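Stidelska starts collecting practice runs in simulation, and I got to try it

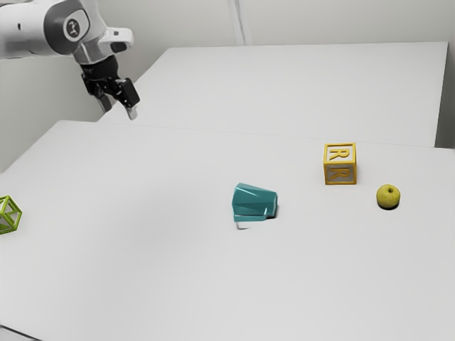
Last updated: August, 4:40 p.m.

So I spent most of an afternoon at Stidelska, the small robotics shop above the bike store in Stelumham, and I came home with sore wrists and a whole new respect for anybody who does this for a living! They've started gathering examples for a learning system they call Laitinen, and they were nice enough to let me sit down and make a few of my own.

The short version of the news: the team has 301 finished runs in the bag, all of them made inside a simulator, and they want a lot more before the fall. A run is one try at one little job, start to finish. You get an instruction (mine was "put the apple next to the block"), you steer the arm with a pair of hand controllers, and the computer saves every move you make along with what the virtual cameras saw. Do that over and over with the objects shuffled around and you've got something a program can study.

Iida Räsänen runs the collecting side and she was my teacher for the day. She's very patient, which was lucky for me. My first try lasted a good long while and ended with the apple rolling clean off the table - it's simulated, so it just drops out of the world and you hit reset - and she told me to keep going, everyone loses the apple. My second try wasn't any prettier. By the fifth or sixth I was getting the fingers down on either side of it without bumping anything, and I may have cheered out loud.

The objects are a funny bunch, by the way. There's a yellow letter R block, an apple, a green cube that's only edges, and a teal thing with flat sides that I kept calling the vase and Jarmo Saarela kept calling the cup. (Jarmo builds the virtual tables and everything that goes on them, so I guess he wins.) He told me he picks shapes that ask for different kinds of grabs. The open green cube is the one I'd have guessed was easy, with all those struts to pinch, and it gave me more trouble than anything else. You have to decide which edge you want and then line the fingers up with it, and I kept changing my mind halfway down.

The teal one can start out lying on its side, and some of the instructions ask you to stand it up. I tried that one four times and got it once. Once!

I asked why they don't just use a real arm, and Aatos Eskola, who started the company, laughed and said they do have one, across the hall, and they'll be getting to it. For now the simulator lets 13 people work at once from their own desks, and a reset takes a button press in place of somebody walking over and putting everything back where it was. He also likes that he can change the light or the table height between runs without lifting a finger. His worry is the obvious one, that a program raised on tidy white tables could get confused by a messy kitchen counter, so there's a second batch planned on the real arm with the same objects printed and painted to match. They're hoping for 40 real runs to begin with, and then they'll compare notes.

Not every run gets kept, and I found this part more interesting than I expected. Bonifacio Zabala watches them all back at double speed and sorts them. Clean ones go in one pile. Ones where the person fumbled and then fixed it go in another, and he's fond of those, so my bad afternoon had some value after all. He threw out 36 last month, mostly runs where someone set the controller down to sneeze or answer the phone and the arm hung there doing nothing. I asked him if the program would learn to take phone breaks and he said that was pretty much the concern.

He had one other gripe, and it's about the written instructions. People type them in themselves after each run, and they all say it differently. One person writes "move fruit," another writes three sentences with directions in them. The plan right now is to keep the variety but fix the ones that are flat-out wrong, like when left and right get swapped. I swapped mine at least twice, sorry Bonifacio!

The software they're using for the hand controllers is called Sirkeris, and it's homegrown. Squeezing the trigger closes the fingers, letting go opens them, and there's a thumb button that slows everything down for the last little bit. I didn't find out about the thumb button until I'd been at it for an hour. If you go, ask about the thumb button.

And you can go, because they're looking for people! Impi Saarinen is handling the sign-ups and says no experience is needed, they'd even like some folks who have never touched a game controller, so the examples don't all come from the same kind of hands. Sessions run two hours with a break in the middle, they're paid, and you need to be 18 or over. Left-handed people are especially welcome since they only have one so far. Afternoons are filling up first, so mornings are your best bet if you want in soon. The stairs are steep and there's no elevator, but Impi says she can set up a desk in the ground-floor room if you ask ahead.

Aatos wouldn't give me a date for when Laitinen will be trying any of this by itself. They did a first training pass over the runs they had in early summer and he described the result as "enthusiastic," with the arm heading for the right object and then closing its fingers a bit too soon. More examples should help with that, he thinks, especially slow, careful approaches. I've signed up for two more mornings, and I'm going to stand that teal cup up again if it takes me the whole session.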